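Learning To Like Podcasts (Finally)

My sister has been on at me for years to listen to podcasts and I always said no thank you, I have the radio. Then in January the radio in the kitchen died and I was stuck with my own thoughts for a week, so I gave in and downloaded one called The Skellville Line. Well! I am now 18 episodes deep and I have opinions.

It's about a little railroad that was supposed to run from Skellville up to Lutandale and never got finished. I know, I know, it sounds like something you'd put on to fall asleep. But the host, Mervyn Hollis, has one of those slow gravelly voices and he gets so worked up about who signed which letter that you end up worked up too. I had to sit in the car outside the grocery store for 10 minutes because he was in the middle of the bit about the missing bridge money.
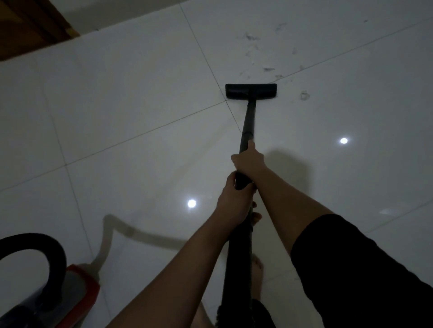
The trick, for me, was finding the right time for it. I can't listen in bed (gone in two minutes, then I have to hunt for my place) and I can't listen while I cook because I lose track of the recipe. Chores are perfect. Walking is good too, as long as it isn't windy. My sister listens at one and a half times the normal speed, which makes poor Mervyn sound like an auctioneer, and we have agreed not to discuss it.

My favorite so far is episode 10, the one with the Entwistle brothers, who sold the same field to the railroad twice. I laughed out loud! The one on the Cavari survey was a bit of a slog - lots of reading out of measurements - but stick with it, it matters later.

There are 97 episodes in all, so I should be set until summer. If you've already finished it, please don't tell me in the comments who took the money. I have a theory and I'd like to keep it a while longer.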